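Salting Before the Snow: Pretreatment on Secondary Roads
Speaker notes, Drinomine winter roads session, February 2018

Slide 1. Title
Wait for the doors to close. State the scope: pretreatment only, secondary roads only. Plowing is in the next talk. Leave the microphone on the stand.

Slide 2. The network
The Drinomine district maintains 2766 lane miles. Main routes are treated first in every plan and are left out of these slides. Secondary roads are split into 13 routes, each sized so that one truck can finish on one load. Bus routes and the hospital approach count as main routes even where the pavement is narrow. Do not get drawn into the boundary with the Burnier district here, it comes up on slide 6.

Slide 3. Surface temperature and air temperature
Main technical point of the first half. Air temperature is measured well above the ground. Pavement temperature can sit below it on a clear night with light wind, and above it for hours after a mild day. A forecast of air at freezing does not say whether the road will freeze.
Bridge decks lose heat from both sides and should be read separately. Concrete and asphalt on the same route can differ at sunrise. Dark surfaces warm sooner once the sun is on them.

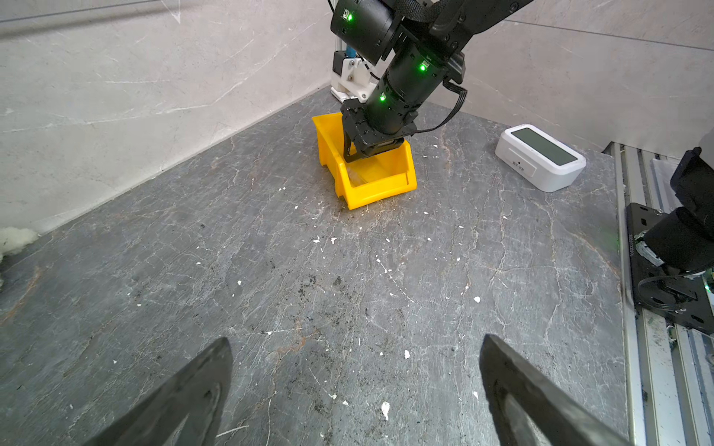 Dark gray stone pattern with white and rust-colored veins

Slide 4. High pressure nights
Use the pressure chart. Center reads 1022 millibars, sky clear, wind nearly calm. No precipitation in the forecast. These nights get less attention than snow and produce most of our frost calls. Moisture comes from the air or from melt running across the lane and refreezing.
Point to the dew point line. When pavement temperature drops below the dew point and is also below freezing, frost can form on a dry road. Repeat this once, slowly. The audience at the September run-through missed it.

Slide 5. Brine or dry salt
Brine goes down before the event, on a dry surface, at low speed. It stays where it is put. Dry salt bounces, and traffic moves it to the shoulder. Prewetted salt is the middle option.
Do not brine ahead of rain. It washes off and the route has to be done again. Do not brine when blowing snow is expected over cold, dry pavement, as a wet surface will hold snow that would have crossed the road. 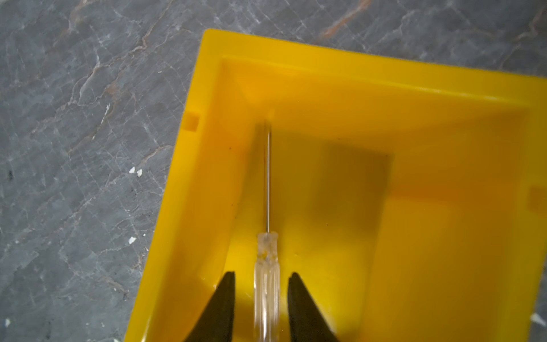

Storage is a separate cost line. Salt should be kept under cover on a hard pad, with runoff collected. Brine tanks need circulation before loading if they have been standing. Check concentration with a hydrometer at each fill and write the reading on the load sheet, including when it is in range.

Slide 6. Route timing
The Truvari forecast gives pavement temperature by route segment. The Xie sensors give the measured value. Where they disagree by more than 2 degrees, the duty supervisor goes with the sensor and logs the difference. Two segments near the Burnier line have no sensor, and a truck is sent to read them with a handheld unit.
Crews are called in four hours ahead of the expected freeze. Loading takes the first part of that. Show the timeline, then go straight on.

Slide 7. Records
Start time, end time, spread rate, material, pavement temperature at both ends of the route. Rates are set in the cab and checked against the weight of the load on return. Spreaders are calibrated before the season and after any repair to the gate or the spinner.

Slide 8. Questions 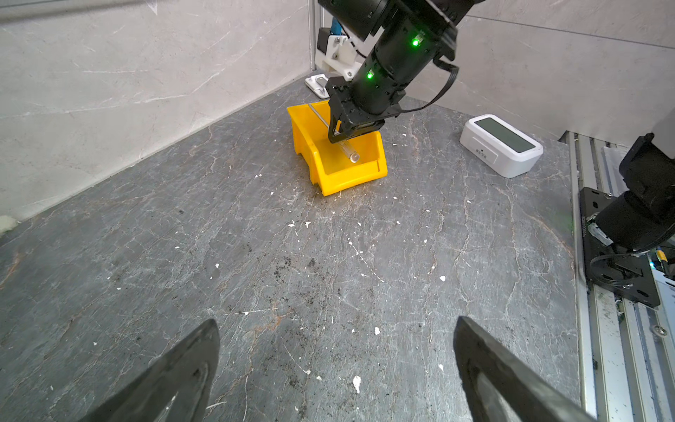 Does a second brine pass help if the snow arrives late?
Only if traffic or wind has removed the first one. Residue is visible as pale stripes on dry pavement. If the stripes are still there, hold the truck and check again before the snow starts.

If asked about sand: it adds grip, it does not melt anything, and it has to be swept up in spring. If asked about budget, refer to the handout. Leave the route map on screen while people go out.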